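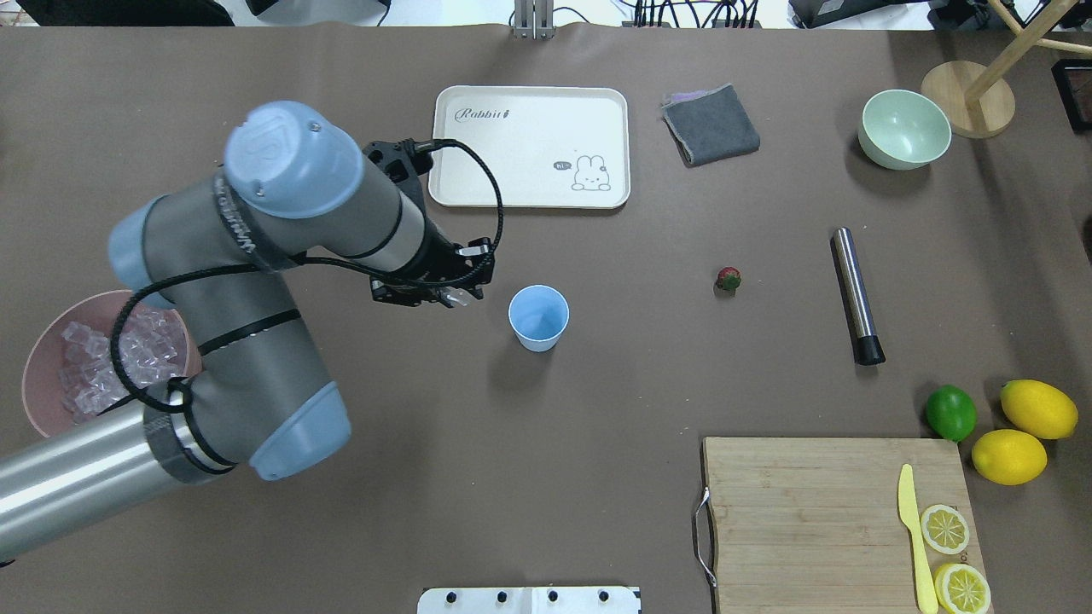 Gripper beside the paper cup, with the ice bowl to its left.

These pictures come from the drink-making sessions at our Fallerberg workshop. Wekesa Kariuki guides the arm through each step by remote control, and Kwaku Ankrah checks the recordings before they go into the Arent set. The goal is 1000 demonstrations. Each one covers a single step, such as moving ice or placing a lemon slice, and lasts 11 seconds on average. 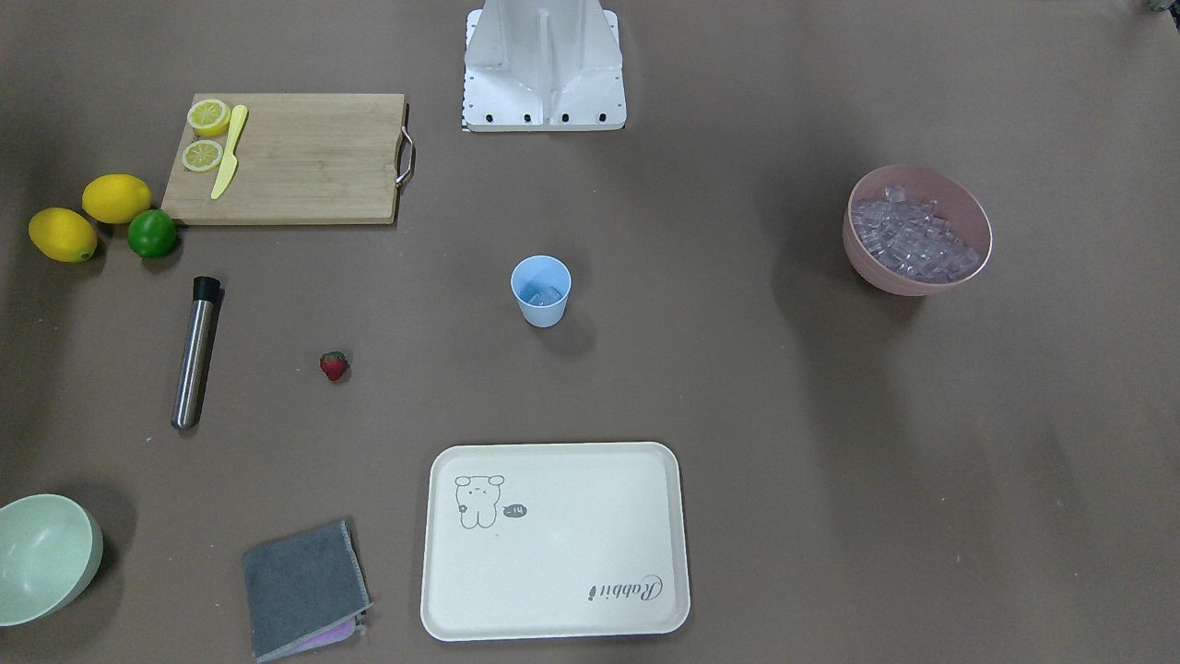

Our fixed view is used mainly to judge distances between items, which are hard to read from the arm's own side. Kwaku marks the start and end of every step from it. Ice is the difficult part, as clear cubes show up poorly against each other. From this side the few cubes at the bottom of the cup can be told apart, while the ones heaped in the pink bowl run together. We keep 2 takes of every ice step for that reason.

Last updated: 4 September 2023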